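Teaching my arm to coil a rope by remote control, it keeps freezing at the grab 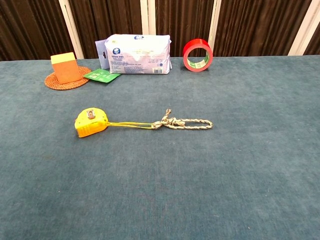
What I'm trying to do

Posted by Bakarside

Hi all, long time reader, first time asking. I'm trying to teach my arm one job: pick up the free end of the loop, fold it back toward the knot, and lay it down next to the yellow tape measure. I drive it with the little leader arm (the one you hold and move, and the big one copies you) and record every run, then train overnight.

So far I have 882 runs saved, which felt like a LOT when I was the one doing them. The trained arm goes to the rope just fine, gets right over it, and then kind of hangs there. Sometimes it dips and comes back up. Once in a while it grabs and then everything goes great from there, so the folding part must be in there somewhere!

Things I've tried: a different light bulb, training longer, taking the worst runs out. The stuff along the back of the table (red tape roll, orange block on the coaster, the green card and the white package) is there for later, I want it to put things on the coaster eventually. I haven't been touching any of it while I record the rope runs.

Is this a numbers problem? Do I just need to sit down and do more? I do have a day job and my wrist is not happy with me.

Replies

Sajib Rathnayake

Please don't record more yet, your wrist is right.

My guess is that you're pausing. Go back and watch a handful of your own runs at normal speed and look at what your hand does right above the rope. When I started I would get over the thing, stop, squint, shuffle a bit to line up, and then go down. Felt careful. But the arm is copying you, and what it learns from that is "when you're over the rope, hold still." It has no idea you were squinting. Then it gets there, holds still, sees the same view as a moment ago, and holds still some more.

What worked for me was cutting the standing-still bits out of the recordings before training. My script drops any stretch where the joints hardly move and the gripper isn't opening or closing. Be careful with that second part, because the first time I forgot it and cut out the closing of the gripper, and then I had an arm that visited rope and left again.

If that helps but doesn't fix it, do a small new batch where you practice the grab a few times without recording and only hit record once you can do it in one smooth move. I did 14 of those, mixed them in, and noticed a difference the same evening. Start some of them with the arm already low and a little off to the side, so it gets to see how to recover from a near miss. If every run you have begins from the same spot up high, it has never seen what to do after a bad dip, and that could be your dip and come back up.

Also, where does the rope start each time? If you always put it back in the same place, move it. Turn it, flop the loop over, slide it to the empty side of the table. Rope never lies the same way twice so your runs shouldn't either. Shift the things at the back now and then too, or it may use the tape roll as a landmark and get lost the day you move it.

Hultavent

get a camera on the wrist. solved it for me

Won

Agree with Sajib on the pauses, but I'd check one more thing first since it takes 4 minutes. Play one of your recorded runs straight back on the arm, no trained model at all, with the rope put back as close as you can get it. If the replay misses the rope too, then your leader and follower don't agree and you've been correcting by eye the whole time without noticing (I did this for most of February, so no judgment). Redo the calibration and try again.

On my Flevex gripper the fingers also closed a hair later than I squeezed. You don't feel it when you're driving, you just wait for it. With thin soft stuff like rope that wait matters a lot more than with a block. I'd try the same model on the orange block before blaming the training, but you'd need a few block runs for that, obviously.

Bakarside

Oh wow, okay. I watched three of my runs and I'm hovering in every single one, I even scratch my nose in one of them. Going to do Won's replay check tonight and then try the trimming. Sajib, does your script look at all the joints together or each one by itself?

Sajib Rathnayake

All together. If even one of them is moving I keep that part. Start with a low cutoff and watch a trimmed run before you train on it, if it looks jumpy you went too far.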